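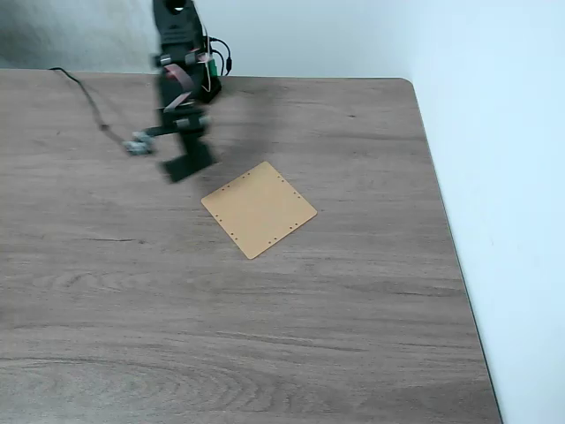 The arm above the tan plate at the Masilela workshop bench during a recording session.

Example collection for the Mirik project enters second phase

The Mirik project has completed the first phase of its example collection and has begun the second. The project, which is carried out jointly by the Nokuvwood Technical Institute and the engineering firm Ravier, is assembling a body of recorded arm movements from which a learning system will be trained to handle small, flat parts on an ordinary tabletop. Work takes place at the Masilela workshop, on the ground floor of the Institute's east building.

During the first phase, operators recorded 310 examples. Each example consists of a single attempt at a single task, guided from start to finish by a human operator, together with the joint positions of the arm and the video taken during the attempt. Three tasks were included: approaching a plate and stopping above it, pushing a plate to a marked position, and turning a plate so that its edges line up with the edges of the table. The plates are square, with a row of small holes along each edge, and were chosen by the project team in April after trials with several other parts.

Ansel Sorensen, who directs the project for the Institute, reported to the department that the first phase had met its main purpose, which was to establish a recording procedure that different operators could follow with similar results. He noted that the early sessions varied a good deal. Some operators brought the gripper straight down toward the plate, while others approached from the side and corrected their course at the last moment. Both approaches have been kept in the collection. The project team holds that a system trained only on the tidiest attempts will have little to draw on when a part is not where it is expected to be.

Of the recorded examples, 107 were set aside after review. The most common fault was a mismatch in timing between the video and the joint readings, which was traced to a setting in the recording software and has since been corrected. A smaller number were set aside when the operator paused for a long period in the middle of an attempt or when the plate had already been moved before recording began. Examples set aside in this manner are not deleted. They are stored separately with a note giving the reason, and may be used later in the study of recording errors.

Attempts in which the operator failed to complete the task are treated differently. These are labeled as incomplete and remain in the main collection, provided that the recording itself is sound. Operators are asked not to repeat an attempt simply to replace one that went poorly.

The second phase will add 150 examples and will concentrate on the placement of the plate. In the first phase the plate was most often set down with its edges parallel to those of the table. The new session plan calls for a wider range of starting angles, including positions in which one corner of the plate points toward the arm. It also calls for plates near the limits of the arm's reach, where the joints must work in less familiar combinations. The starting position for each attempt will be drawn from a printed list prepared in advance, so that the choice does not rest with the operator.

Lighting has also been given attention. Sessions held in the morning and late afternoon produced noticeably different shadows across the table, and the first-phase recordings were weighted heavily toward the morning. Thongchai Wattanapong, who coordinates the work for Ravier, has asked that second-phase sessions be divided evenly between the two parts of the day. The window blinds in the workshop are to be left as they are found at the beginning of each session, and their position is to be entered on the session sheet.

A total of 11 operators have been trained to date. Training consists of an introductory session, a supervised practice period, and a short set of attempts that are reviewed before the operator begins regular recording. New operators are reminded that speed is not a measure of quality in this work. They should move the arm at whatever pace allows them to keep control of the gripper near the table surface, and should allow it to come to rest before ending the recording.

Staff and graduate students who wish to serve as operators may apply through the department office. No previous experience with robotic arms is required. Applicants should be available for at least two sessions a week during the second phase, and each session lasts 90 minutes, including setup and completion of the session sheet. Recording will begin on September 10, 2018. Applications received after that time will be considered as places become available.

Members of the department who use the Masilela workshop for other purposes are asked not to move the recording table or the arm between sessions. A change in the position of the table affects the comparison of new examples with earlier ones and requires that the setup be measured again. Those who need the space for other equipment should contact the project office before making any changes.

A written account of the recording procedure, including the session sheet and the rules for labeling incomplete attempts, is available from the project office on request. The first-phase collection will be made available to other research groups within the Institute when the review notes have been checked by both partners. Requests for access should state the intended use and the name of the supervising faculty member.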